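so we did the flirkley small press and comics fair this june, and my feet still haven't forgiven me! doors were at ten, we rolled up at half past with a couple of flat whites, and the queue was already past the chemist (65 tables this year, in a hall built for badminton).

first stop was nélida bustos, who had the last two copies of her river book and let me have one for 21 bucks. gorgeous colour work, all ink and wash. then abelardo quiroga's panel on lettering, which ran way over and i didn't mind a bit. he reckons he's lettered about 3000 pages by hand!! rongrong shi was sketching next to the sausage sizzle, so of course i lined up again...

i came home with way too many minis, plus a canvas tote to lug them in.

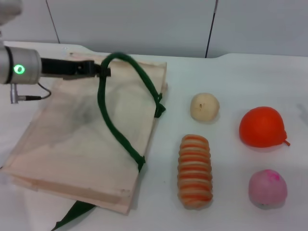

what i'm reading first

nélida's, obviously, then the vivberg anthology, mostly for bautista barrientos and his eight pages about a lighthouse dog. proper reviews once i've had a sleep.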